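Publié le 3/1/25 par la rédaction de Risosine
Temps de lecture : 2 min

Cuisson du riz : vos questions

Faut-il rincer le riz ?
Oui pour le basmati et le riz long, deux fois à l'eau froide. Non pour le riz à risotto, qui a besoin de son amidon.

Quelle quantité prévoir ?
Comptez 60 g de riz cru par personne en accompagnement. Pour 300 g, il faut environ 45 cl d'eau en cuisson par absorption.

Peut-on le faire tremper ?
Le riz complet y gagne : 30 minutes suffisent. Égouttez bien avant de mettre en casserole.

Comment conserver les restes ?
Au réfrigérateur, dans une boîte fermée, dès que le riz a refroidi. 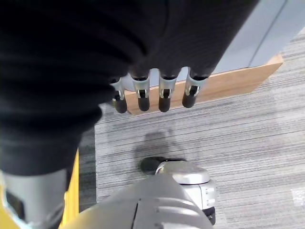 Mangez-le le lendemain, ou congelez-le à plat dans un sachet.

Comment le réchauffer ?
À la poêle ou à la vapeur, avec une cuillère d'eau. Ne le réchauffez qu'une fois.

Dernière mise à jour : janvier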